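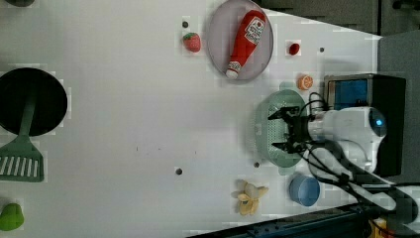 **How do you clean plastic play food and toy dishes without wrecking the paint?**

Posted by Drullar

We got a big bag of toy kitchen stuff secondhand, close to 100 pieces. Some of it is sticky and a few have printed labels I'd like to keep. Can I just run it all through the dishwasher?

**Wamham**

Wash it by hand in a bowl of warm water with a squirt of dish soap. An old toothbrush gets into small holes and grooves. Go easy on anything printed – wipe it with a damp cloth and don't soak it. Dry on a towel overnight. Hollow pieces hold water, so squeeze them out and stand them with the opening down.

**Boateng**

Dishwasher, top rack, mesh bag. Did ours Wednesday, all fine except one sticker.

**Fuvell**

I wouldn't use the dishwasher unless the box says you can. The heat warped two of our plates. For sticky spots, rub in a little cooking oil, leave it ten minutes, then wash with soap.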